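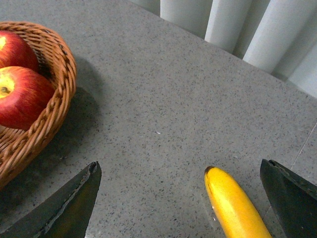 Two red apples in a woven wicker fruit basket on a speckled gray countertop, with a white column radiator behind.

Fruit basket

A fruit basket is an open basket or shallow bowl used for keeping fresh fruit out on a counter, table or sideboard. I'm using the term the way most households do, so the cellophane-wrapped gift kind gets its own entry (Meenakshi Kushwaha is writing that one, and she has strong feelings about the ribbon). You'll also hear fruit bowl, apple basket or just "the bowl," even when it's plainly a basket.

Materials and weave

Wicker is a way of making things, and people mix this up all the time! It means weaving something bendy around something stiffer, and the bendy part can be willow, reed, rattan or even twisted paper. In the simplest over-and-under pattern, called randing, one strand goes in front of one stake and behind the next, all the way around. The rim, or border, is usually made last by bending the stakes down and tucking them into each other. A thick border like the braided one on the basket shown here takes a lot of handling, so I look at the rim first when I'm shopping for one.

Wire, ceramic and wood are all common too. Wire lets in the most air but can leave dents in soft pears. Ceramic wipes clean in a second and holds moisture at the bottom, where you won't notice it until the smell starts.

Shapes

Round and oval are the usual ones. Ovals fit better on a narrow counter, and bananas lie along them nicely. In the Pelness area, where I grew up, there's also a low, square-bottomed type called a pinto. Tharun Salian, who has woven them for years along with his brother Prakash, told me the name came from a shop and has nothing to do with beans or horses. I had been telling people it was beans.

What goes in it

Apples, oranges, bananas, pears, and stone fruit while it ripens. Apples are fine on the counter for several days but keep their crunch much longer in the fridge, so I put out only a few at a time and refill. They also give off ethylene, a gas that speeds up ripening in their neighbors – great if you have a rock-hard avocado, not so great for bananas that are already spotty. Berries and cut fruit belong in the fridge.

Placement

Cool, shaded and airy is best. Direct sun and heaters both shorten the life of fruit, and in a small kitchen with a radiator near the counter I'd move the basket to the far end once the heating comes on (November, at my place). Stone and quartz counters stay fairly cool, which helps a bit.

Cleaning

Shake out the crumbs and stems, then go over the weave with a dry brush. An old toothbrush gets into the border. For sticky spots use a barely damp cloth and let the basket dry completely before any fruit goes back in. Don't soak it if you aren't sure what it's made of, as paper cord falls apart. A cloth liner saves work, though Timo Rieger has pointed out to me that it also hides a bad plum.

See also: Basket weaving; Bread basket; Gift basket; Root cellar

Last revised June 2022, with corrections from Divya Varghese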